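Lusari Incident Notes
Data card, version 7, 4 Jan 2018

Lusari is a collection of short news summaries on armed conflict and local peace talks in the Rocha border districts. It was prepared by Paweena Jaidee for people who study how such events are reported.

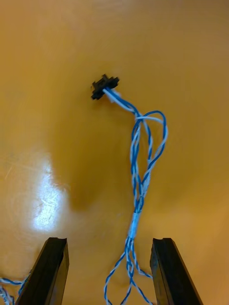

The summaries were written by hand from radio bulletins and from the printed weekly Fullow. Each one covers a single incident or a single meeting. If two bulletins disagree on the place or the number of injured, both versions are kept and the field "disputed" is set to yes. Please do not merge them before reading the notes column.

What is inside

The main table has 53 columns. Most users will need only the first few: date, district, type of event, parties named, source, summary. The other columns hold spelling variants of village names and the names of armed groups in the two local languages. The table is saved as plain CSV with UTF-8 encoding. Some older spreadsheet programs open it with broken accents – in this case import the file and choose the encoding yourself.

A second file, districts.csv, lists the 40 districts with their old and new names. Three districts were renamed in August, and the new names are used everywhere in the main table. The old names stay in the second file only.

How events are coded

The type field has four values: clash, roadblock, talks, other. A clash is coded when at least one source speaks about shooting. A roadblock without shooting is coded as roadblock even when the armed group is the same. Meetings of elders count as talks if one armed party was present in the room or sent a letter.

Group names are written as the source gave them. The label "self-defense" is a name the groups use for themselves, and it does not express an opinion of the author.

Known problems

The district of Estusex has very few entries. The radio relay there was silent for some 30 days, and I could not find printed reports for the same period. A low number in this district should not be read as calm.

Times of day are not reliable and I advise to ignore them. Injured and killed persons are in separate columns, but in the earliest entries the source gave only one total. These rows have an empty "killed" field, which does not mean zero.

Use and corrections

You may use the files for teaching and research with a mention of the collection name and version. Do not use them to identify private persons. Village names were removed where fewer than a handful of families live.

Corrections are welcome. Please send the row number, the source and the text as you think it should be. Corrected rows get a new value in the field "revised" and the old text moves to the file changes.txt.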